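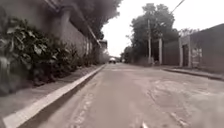 A narrow paved street in Borkow, with a high wall on the left and trees on the right

Borkow is a small town and nature destination on the western shore of Lake Clideo. It had a population of 2,513 at the last count and is best known as the main entry point to the Boonchu Wetland Reserve, which begins at the northern edge of town. The town covers a strip of low ground between the lake and the Grirnix Hills.

Geography

The town lies at an elevation of 467 feet. Most of the older streets are narrow and run parallel to the shore, while newer housing is found on the slopes to the west. The Grirnix River passes south of the center and empties into the lake beside the public marina. Spring flooding is common on the lower river, and the footpath there is often closed until the water drops.

Boonchu Wetland Reserve

The reserve protects 3,253 acres of marsh, wet meadow and flooded forest. It was set aside to preserve nesting grounds for herons, bitterns and marsh terns, and it also supports otters, pond turtles and several kinds of frogs. Migrating ducks and geese stop in the shallow bays in the fall, when flocks of over 3,000 birds have been recorded on the open water.

Two marked trails start at the visitor center. The shorter one is a level boardwalk loop with a viewing platform at its far end. The longer trail follows an old levee to the mouth of Heron Creek and returns by the same route. Canoes and kayaks are allowed in the eastern bays, but motorboats are not permitted anywhere in the reserve. Dogs must be kept on a leash, and they are not allowed on the boardwalk during the nesting season.
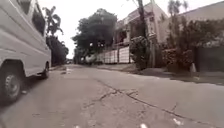 Tourism

Visitor numbers are highest in July, when the town holds a lake festival with rowing races, a fish market and evening concerts at the marina. Swimming is possible at the town beach, which has a sandy bottom and a roped area for children. Fishing requires a day permit, sold at the marina office and at the visitor center.

Lodging consists mainly of guesthouses and rental cottages, along with a campground near the river mouth. There are no large hotels. Local restaurants serve smoked whitefish, pike soup and a buckwheat cake that is also sold at the festival.

Transportation

Borkow is reached by a two-lane road along the lake. Buses run to the city of Clideo year-round, with extra service in summer. A passenger ferry crosses the lake from late spring to early fall — weather permitting — and carries bicycles for a small fee. The nearest train station is in Clideo.

This article was last updated on 17 May 2022.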